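Ticket 152: Dustier two-arm kit, left gripper stops short on close
Status: open, waiting on vendor
Opened Feb 27, 2022

Product under review: Dustier bench kit, leased through De Graaf. Site: Usdale.

Problem: left gripper reports "closed" while still a finger's width from closed. It is very confident about this. Job is sorting chargers and adapters.

Tried so far:
Power cycle. No change, though the startup chime remains lovely.
Re-homed both arms. Right arm fine, left arm unmoved by the experience.
Rolled firmware back 2 versions. Same fault, older menus.
Swapped the gripper cable for the spare. Same.

De Graaf suggests the close limit was saved wrong at calibration and wants a log of 1000 cycles. We sent 5 cycles and our regards — the full log is running now. Jimstead, who sold us the support plan, has replied with a link to the support plan.
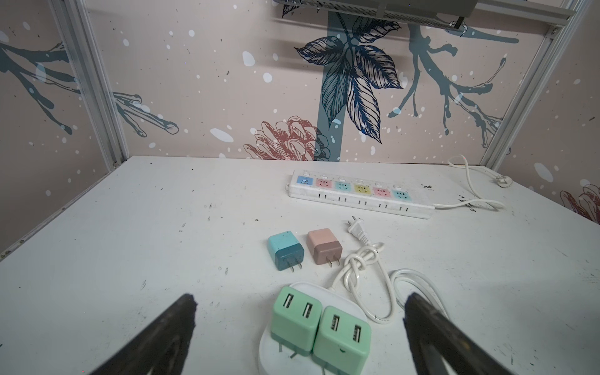
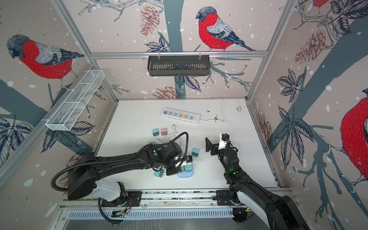
Can we keep using the right arm while the left is being looked at?
Set the left arm to Hold in the Dustier menu first, then run the right one at half speed until the ticket is closed.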